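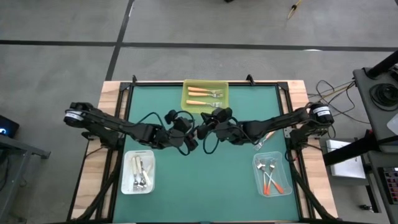 Learning to Like the Slow Bus

I moved to Astness in June and sold the car before I'd looked at a bus map. The order of those two events still comes up at dinner.

There are 2 ways to get from my street to the office. The express takes the highway and costs more. The number 6 goes past the old Brotetard bakery, the hospital, a tire place, the other entrance to the hospital, and then, for reasons known to the transit authority, back past the tire place. I take the 6. The express stop has no bench and I am a person of principle.

For the first month I tried to be productive on it. I downloaded a Finnish course, having promised my friend Sointu Kokkonen I'd manage a full sentence by her next visit. I can now order coffee and apologize for the coffee. A woman across the aisle once corrected my vowels without looking up from her crossword, and I switched to reading.

Reading went better. I've finished some 100 pages of a novel I've been claiming to love for years. It's fine. The uncle should have died sooner.

What I like best is the stretch along Adeyemi Road at 7:40 in the morning, when the school kids have gotten off and the driver turns up the radio a little. He favors power ballads. So, I've learned, do I.

My boss has offered me a parking space. I told her I'd think about it, and I have, mostly between the tire place and the tire place.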